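Home | Notebook | Materials | Archive | Contact

January 23, 2022
by Soltani

Ink fading test, Vondville workshop

I continued today the test of label inks for the plant pots. The strips have been on the south window since July, and I wanted to read them before the light goes.

Strip 2 is the worst. The blue is almost gone and I can read only the first letters. Strip 5 (the black from Dundale) is still very clear, also at the edges. I wrote 605 in the book as the lot number, but on the box stands 1245, so I must check this again.
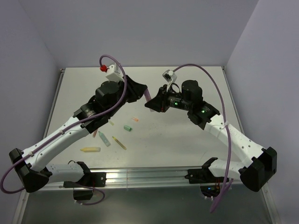
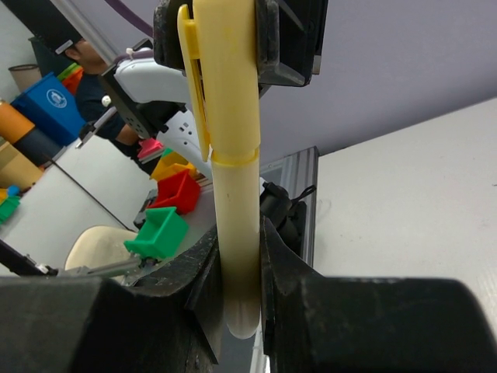

Second picture: cream marker with pale yellow cap.

The paper matters more than I thought. On the coated stock the ink sits on top and rubs off with a thumb. On the rough stock from Zallcombe it stays, but the lines become wide.

To do: cut new strips, cover one half of each with foil, write the lot on the back in pencil.

Comments (2)

gardenbench: Pencil on zinc labels lasts for years with me.

k_morrow: Is the Dundale black also OK in rain?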